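Kisance Confectionery Forum > Gifting & Packing > Chocolate bloom in mailed gift boxes
Reading time: 4 min

We use cookies to keep you logged in and to count visits. Accept / Manage settings

cocoa_ledger
Looking for input on bloom in mailed assortments. Dark shells, 6 pieces per tray, two trays per box, in a Galtier rigid carton with a glassine pad between layers. Pieces leave here glossy. Two customers in the same region reported gray streaks on the top layer only. The bottom layer was fine in both boxes. Temper was checked by test strip before molding, and the retained pieces from the same batch still look correct.

My first assumption was heat in transit, but I would expect that to reach both layers.

tempering_log
Top layer only points to the lid side. Is the pad touching the pieces? If the carton sits in a hot van, the lid panel warms first and the pad holds that heat against the shells. Fat bloom starts in the thinnest part of the shell, usually the shoulder. Ask for a close photo. Fat bloom looks greasy and will smear under a finger. Sugar bloom is dry and slightly rough.

Also, what did you pack with? Gel packs under the lid will give you condensation and then sugar bloom, on the top layer, exactly as you describe. 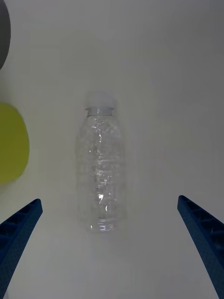
I would rule out the gel pack before touching the recipe. A cold pack directly above a tray with no barrier is the most common fault I see in boxes sent to me for comment. Put the pack outside the inner bag, seal the bag, and tell the customer to leave the bag closed until the box reaches room temperature.

cocoa_ledger
Gel pack was on top, yes. 600 g, wrapped in one layer of tissue. Inner bag was folded over but not sealed. I have asked for the photo.

mdemirtas
Folded is the same as open for this purpose. Warm air gets in every time the box moves.

I disagree with moving the pack outside the bag as the whole answer, though. In December I would leave it out entirely. A cold pack in a cold month takes the pieces below room temperature and you create the problem you are paying to prevent. I ran 533 boxes last winter with no pack at all and had one complaint, which was a crushed corner.

Müzeyyen Demirtaş
Filled chocolates and gift boxes

tempering_log
Depends on the destination. A parcel going to a heated locker over a weekend is not in a cold month. One pickup on Saturday afternoon and it can sit next to a radiator until Monday. 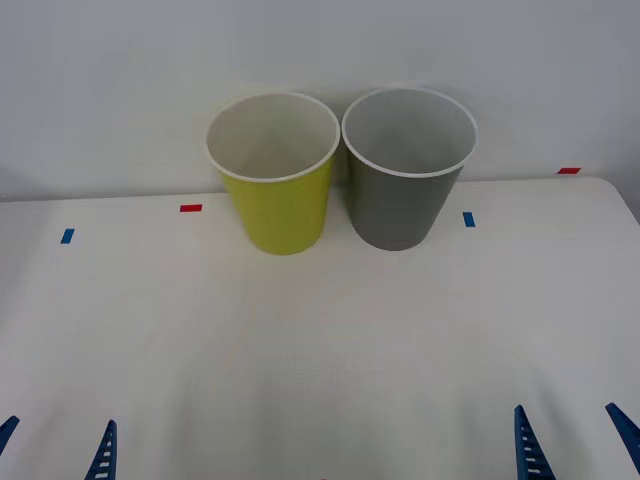
Yellow-green and gray paper cups on a white table

Either way the bag should be heat sealed. A cheap impulse sealer does it. Trimico makes a bag in the right size for a two-layer carton, but any food-grade bag with a decent moisture rating will work.

praline_pete
Slightly off topic: has anyone compared glassine with the embossed pads? The embossed ones from Cheetham hold the shells still, but they leave a pattern on soft ganache squares. I went back to glassine and now get scuffing on the domes.

mdemirtas
Scuffing is cavity depth. If the dome stands above the tray wall, the pad is carrying the load of the layer above it. Get a deeper tray and the pad choice stops mattering much.

praline_pete
Deeper tray means a new carton for me. I still have almost 3000 of the old ones flat in storage.

mdemirtas
Then turn the domes into flat-topped pieces until the stock is gone.

cocoa_ledger
Photo arrived. The streaks are dry and do not smear. Customer opened the box straight after delivery with the pack still frozen at one end. So, sugar bloom. Tempering_log had it.
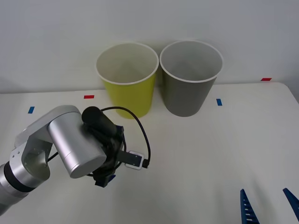

Silver robot arm with a black gripper over the tabletop

Changes for the next batch: heat-sealed inner bag, pack outside it, printed card on the lid with the wait time. I will split the order and send half with no pack to the cooler addresses - that should settle the argument above for my routes at least.

tempering_log
Put the wait time on the bag. A card on the lid goes in the trash with the wrapping. Four hours is enough for a carton that size.

mdemirtas
Four is generous. I print two. Please report the results with and without packs, and note the filling, because a caramel and a nut paste will not behave the same.

cocoa_ledger
Will do. Hazelnut paste in both halves.

14 replies hidden - log in to view
Share 9 | Comments 25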